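Nnaji Planner 2 review: good motion, thin everything else

Reviewed by Veikko Kinnunen
January 5, 2020

The sales page for Nnaji Planner promises two-arm coordination "without writing a state machine." I have read that sentence, or one very like it, on the page of every planning package I've tried, and each time I have ended up writing a state machine. So I went in expecting to write one, and by the second evening I had.

Nnaji Planner is a software package that sits between your camera and your arms. It takes in object poses, works out who should reach for what, and sends joint paths to the controllers. Version 2 adds a task editor, a replay viewer and a perception module that used to be a separate purchase. You get 30 days to try it before it locks, and the trial has everything turned on, which I appreciate.

Installation was dull in the good way. The calibration wizard was less dull. It asks you to move each arm through a set of poses and then shows a green check mark. It shows the same green check mark if you bump the camera afterward and forget to tell it. There is a number for the leftover error, but you have to open the log to find it. A tool that knows how wrong it is should say so on the main screen.

For the main test I used a sorting job with batteries and paper cups. Small cylinders are a fair thing to ask of a perception module. They roll, they shine at the ends, and they look different standing up than lying down. Cups are harder on the planner than they seem, too, because the gripper has to get over the rim and the wall hides whatever is already inside.

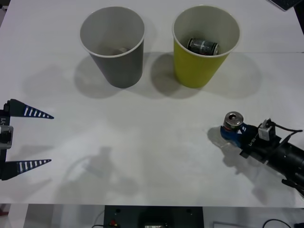 The sorting job, with a short silver cylinder in the right gripper and a battery lying in the yellow-green cup.

The motion planning is the best part of the package. Paths are short, the elbows stay out of trouble, and I never saw the planner send both arms into the same space. If one arm is busy over a cup, the other holds off, and the handoff between them is smoother than what I got from the old Peduvov stack I still use at work. Replanning is quick enough that I stopped noticing it. If Nnaji sold this piece alone, at a third of the price, I would tell you to buy it and stop reading.

Perception is where my patience went. Bright cylinders on a bright table are handled well as long as they lie flat. Stand one on end and the module sometimes decides it is a washer, or nothing. Inside a cup it gets worse. Shadows get read as edges, and the gray cup gave me far more trouble than the yellow-green one. I wrote to support and got a friendly answer from Saadet Demirtaş, who suggested I "tune the contrast prior." There is a slider for that. It fixed the gray cup and broke the other one. The slider is global, so you can't set it per object, and she confirmed there is no plan to change that before the February update.

The planner also takes what perception says as fact. Each pose comes with a confidence score, you can see it in the viewer, and as far as I can tell the planner ignores it. A pose with a terrible score gets the same crisp, confident reach as a perfect one. This is how I came to write my state machine: look, check the score, look again if it's bad, and only then let the arm go. It isn't much code. It is exactly the code the product says I won't need.

The task editor is boxes and arrows. Simple jobs look tidy in it. Anything with a retry turns into spaghetti, and the files it saves are one enormous line of text, so comparing two versions of a task is hopeless. Use the Python interface instead. It's plain, it's mostly documented, and the error messages name the thing that went wrong.

I do like the replay viewer. You can scrub through a run with the camera view and the planned path together and see the moment the software's opinion parted ways with the table. It found two of my own mistakes, which I would otherwise have blamed on Nnaji.

I asked Ivana Pereyra, who runs the same version on a packing cell in Nomham, whether she had seen the perception trouble. She hadn't, but her parts are all one shape and arrive in trays. That may be the customer Nnaji has in mind. If so, the sales page should say it.

Good: motion planning, arm-to-arm safety, replay viewer, Python interface
Bad: global contrast slider, ignored confidence scores, task file format, calibration check that hides its own error

Verdict: 2 stars for perception, a grudging 4 for planning. Try it with your own worst part before you pay, and turn the lights up and down while you do it. I'll run the sorting job again after the February update and add a note to this page.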